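Livdale Student Robotics Project
Interim Progress Report to the Faltton Education Fund
Submitted by Glenys Gethin, Project Lead
2018-11-14

Purpose of the grant

The Fund awarded support to Livdale for a student course in robot handling of household objects. This report covers the first half of the grant period.

Enrollment and instruction

Enrollment stands at 13 students, divided into 2 teams. Hamish Drummond teaches the programming sessions and Craig Cairns supervises all work at the robot table. Each student has completed the safety unit and passed the emergency stop check. One student withdrew in the opening weeks owing to a schedule conflict, and the place was filled from the waiting list.

Technical work

The first team, Tak, is responsible for grasp planning. The second team, Ferkis, records and labels the practice runs. To date the students have logged 655 runs, against a target of 50 per session week. The target was missed twice while the wrist joint was being recalibrated — the service manual was followed and no parts were replaced.

Students began with single objects on a clear surface and have now moved to mixed layouts. The present layout puts play food, a mug and a plate on the same table as a colander, dark cooking vessels and a small toaster oven. Round objects remain the most difficult for the Tak team, and their grasp settings are under review.

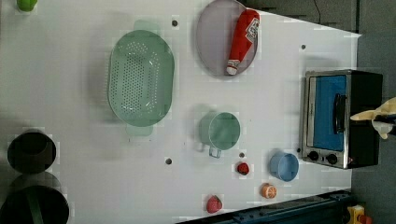
Ysaline Langlois has prepared a revised scoring sheet, which separates a missed grasp from a dropped object. Both teams will use it for the rest of the term.

Budget

Spending is within the approved amounts. The line for replacement finger pads is likely to be used in full. We request permission to move unspent travel funds to that line.

Next steps

The student demonstration is planned for January. Heather Crichton will send the Fund's representatives the schedule and visitor forms once the room booking is confirmed.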